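Needle driver tips for the practice rig - workshop page

Updated 2018-01-26 by Farhad Ahmadpour, Lestbridge bench

Quick notes for whoever sets up the suturing arms next. Written in a rush, sorry. Read the Masen manual too, the grey binder.

Before you start
Power off at the wall, then the cart. Wait for the fan to stop.
Arms up and back before you touch a wrist. Clean gloves. Good light, a cheap clip lamp is fine.
Log the instrument number and its hours. We swap at 336 hours, no arguing.

Wrist and pivot
Wipe from the shaft down to the jaws, never back up. Lint-free cloth, a bit of warm water. No spray oil!! It creeps into the cables and they slip.
Look hard at the pivot screw. Any grit in the ring, pick it out with a wooden toothpick. Don't tighten it by feel, use the little torque driver in the Kastach tin, set to 21.
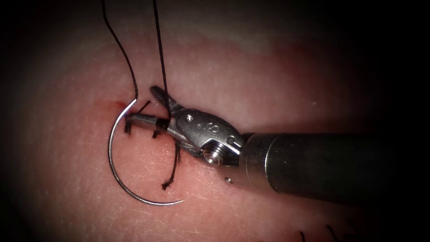
How often should the cables be checked?
Every 2 weeks if the rig runs most days, and always after a jaw gets jammed. Move the wrist by hand through its full travel and feel for a catch.

Jaw grip
Grooves clog up with thread fluff. Old soft toothbrush, short strokes, along the groove. Then a test bite on a scrap needle - if it rolls, the jaws are worn or your still dirty. Clean again before you blame the part.
Grip near the thread end for the test, pull gently sideways. Write down what you get.

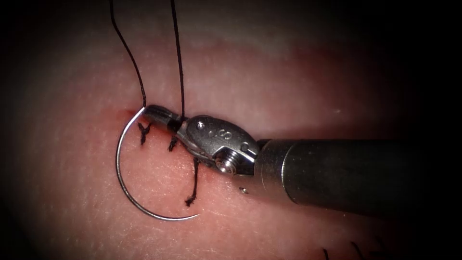
Needle held near the thread end, jaws closed.

Lining up both arms
Home left first, then right. Bring them in slow, tips well clear of the pad, and check the wrists don't foul each other at centre. If one drifts, redo the home - dont fudge it with an offset.
Open and close each side on its own. Jaws should open the same way every time. Lazy jaw usually means a slack cable, part 2269 from Paisan. Order in June or earlier, they get slow after that.

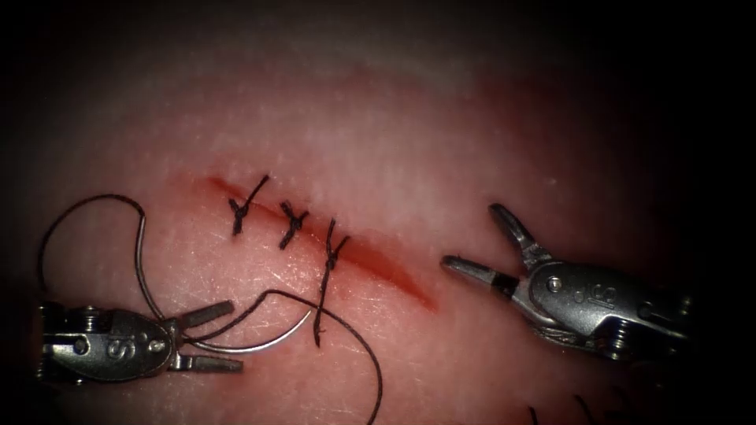 Left jaws on the needle, right jaws open.

Packing up
Cut any thread off the wrists, don't yank it. Pads in the tub with the lid on, colour label facing out. Instruments back in the rack tips down, caps on. Cart off last.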